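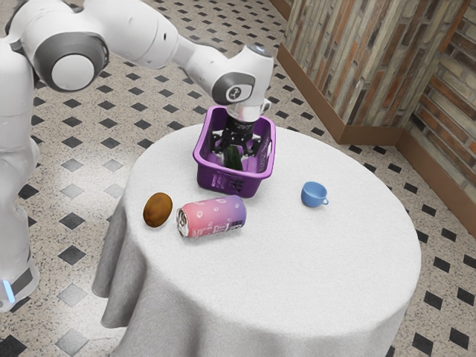

Sultari's new two-finger gripper arrived in our simulator with a results sheet claiming it beats the Darnell on nearly everything, and I have spent a fortnight trying to believe it. Kanokwan Nuchit set up the trials: 291 scenes, the same arm for both grippers, the same start pose, and no retuning between runs. My first complaint is about what we ask it to pick. A glass bottle standing upright in a basket is a kind thing to offer two fingers coming straight down, and I suspect the kiwi and the can on its side, out on the open cloth, would tell us more. The cup has so much bare table round it that any gripper we own could come at it from whichever side it liked.

The Sultari did come out ahead, I'll grant that. It also dropped 36 items after a clean lift, and the results sheet has no column for those because it stops counting once the object leaves the surface. Fongchan Wannasri has asked for the lift and the hold to be scored separately from now on. I would go further and throw out any run that doesn't end with the object put down somewhere sensible.

Then there is friction. Both finger pads were given the same value, copied from an old Lirkutby project, and Sakda Kaewkla can't find where that number first came from. Until somebody measures the real pads, I don't see how we can say one grips glass better than the other. Haruna Nishimura disagrees and thinks the ranking will hold whatever value we use. She may be right, but I'd like to see it done.

The next batch is planned for November, with 1578 scenes and more clutter in the baskets. Jeanine Dewulf is keeping the list of objects. If you have something awkward in mind, preferably soft, lopsided or badly balanced, send it to her before the list closes.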